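Notebooks > Clilesetti > Workshop entries

5 Jun 2024
Posted by the Clilesetti desk
7 shares | 30 comments

Second working session on the bypass issue. Picking up from the list at the end of the last entry.

Main problem is still the lead story. The premise is that Hevbridge and Hembridge have swapped mayors by accident because of a spelling mistake on the ballot, and both towns decide it is cheaper to keep the wrong one than to reprint. Everyone likes the premise. The draft runs to 1376 words and the joke is clear by the end of the second paragraph, so the rest has to be story. At the moment the rest is the same joke with different department heads.

Tried three cuts in the room:

Cut A takes out all the quotes. Reads like a real council report, very dry. Got two laughs at the read-through, both in the budget line.

Cut B keeps the quotes and loses the history of the ballot. Too fast. People asked why the mayors couldn't just drive back.

Cut C starts after the swap, with the wrong mayor opening a bridge that is in the other town. This one held. We should build on it.

Note on targets. Both mayors in the draft are generic and should stay generic. We had a line about hair in there and a line about one mayor's age, and I took both out. They could be about any politician and they don't say anything about the bridge, the ballot or the money. I also want fewer capital letters. The draft uses them wherever a joke is supposed to be.
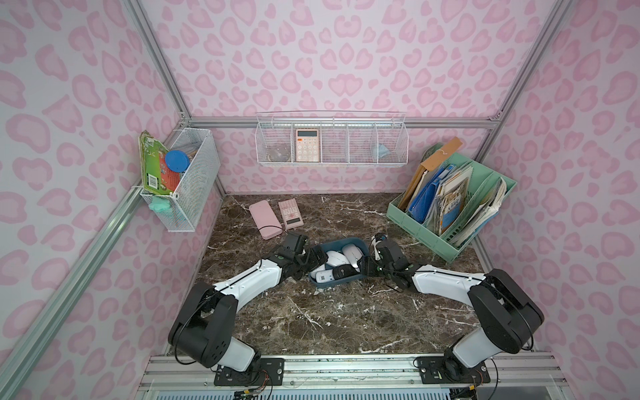 Reply on the shared draft, unsigned: I agree about the capitals but I'd keep the age line. Readers in Nicholas will think we went soft on the older mayor, and the paper has always gone after whoever is in office. If it's out, put something harder in its place. The bridge toll is sitting right there and the story never mentions it.

Fair on the toll. I don't agree on the age line. Went back to the draft and put the toll in as the wrong mayor's only campaign promise, made in the wrong town, to voters who have no bridge. That gives the second half something to do. The promise has to be kept, so they need to get a bridge.

Worked on the tone of the opening for most of an hour. Rule we settled on: the reporter in the story never knows that anything is odd. No "shockingly," no "believe it or not." If the reporter winks, the read-through goes flat, and this has happened with every version so far. The old "undercover source" bit is gone too. We used it in the last two issues and it is mostly a way to avoid deciding who is speaking.

New opening as it stands:
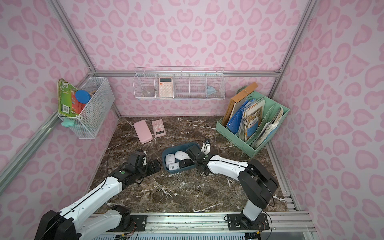 HEVBRIDGE, June – The mayor of Hembridge opened a new footbridge in Hevbridge on Tuesdays-only terms, according to a notice taped to the footbridge. The mayor thanked the people of Hembridge for their patience. The people of Hevbridge, who were the ones standing there, said they had been fairly patient as well. The toll will be 30 cents in one direction and free in the other, with the direction to be set at a later meeting.

Comments on the above, mine. "Tuesdays-only terms" is clumsy and has to go. The taped notice is good. The last sentence is the best thing in it and should probably be the end of the whole piece, but then we need a new way out of the first paragraph. Left it for now.

The label question again. The last issue had a satire label only on the back page and a reader wrote in asking when the dog license tax would start. I think the label goes at the top of every story this time, small type, same wording each time. One objection in the room was that it kills the first joke. Read it aloud both ways and couldn't hear a difference.

Page plan is unchanged apart from the letters column, which drops to half a page. Print run stays at 100.
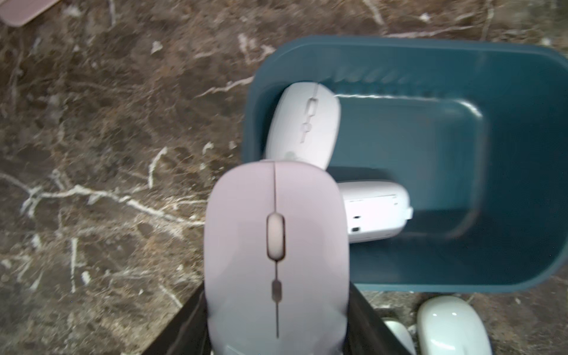
Still to do

– Rewrite the middle of the lead from Cut C. Aim for half the current length.
– Check that no real council has a toll proposal like ours on the table. If one does, change the amount and the bridge.
– Spoof ballot for page two. Needs seven candidates with nearly the same name, and the layout has to be readable at that size.
– Headline. Current one is "Towns Agree to Keep Wrong Mayors." It gives away the premise, but the other ones were worse. Leave it until the middle is done.
– Pick one spelling of "councilor" and use it all the way through.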